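Two Summers on the Robichaud Marsh

I have been meaning to write about the marsh since July, and every time I sit down to do it the beans need picking or my sister calls, so please forgive me if some of this is old news to those of you who live out our way.

For anyone new, the Robichaud marsh is the wet ground behind the old feed mill road in Trimville. When I was a girl it was where you went to catch frogs and ruin your shoes. Then the ditches were cut deeper to dry out the hayfields, and by the time my own kids were old enough for frogs there weren't many to be had. The reeds went brown, the brambles moved in, and most people forgot it had ever been anything else.

Two years ago the county got a habitat grant, and after a lot of talk (and I do mean a lot, I sat through three evenings of it) the money went to plugging the ditches and letting the water come back. The plan was drawn up by a man named Shahab Nazari, who has a soft voice and the most patient way with a map I have ever seen. Evander Lamont, whose family still cuts hay on the north side, was dead set against it at first. He was worried about his lower field, and he had every right to be. They ended up moving one of the plugs farther down so his ground would drain the way it always had, and he shook hands on it. 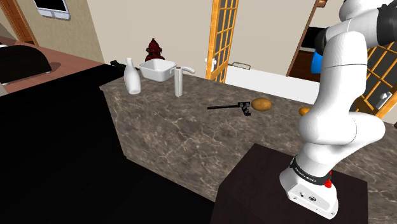 What We Planted

The planting was the part I got to help with! We put in 1,560 plugs of sedge and rush over 18 mornings, mostly starting at seven before the heat came up. I learned that a sedge has edges, which you can feel if you roll the stem between your fingers, and I have been making my grandchildren do it ever since. My knees have not forgiven me, but I'd go again tomorrow.

Not everything took. The east corner stayed too deep and we lost nearly all of the rush there, and the geese helped themselves to a good bit of the rest. Shahab wants to try bulrush in that corner next spring and put string up over it until the roots get hold.

The frogs are back, though. I heard them from my car with the windows down, and I pulled over by the mill and sat there until my ice cream had melted all over the bag. Evander says they keep him up at night now. He has started leaving the window open anyway.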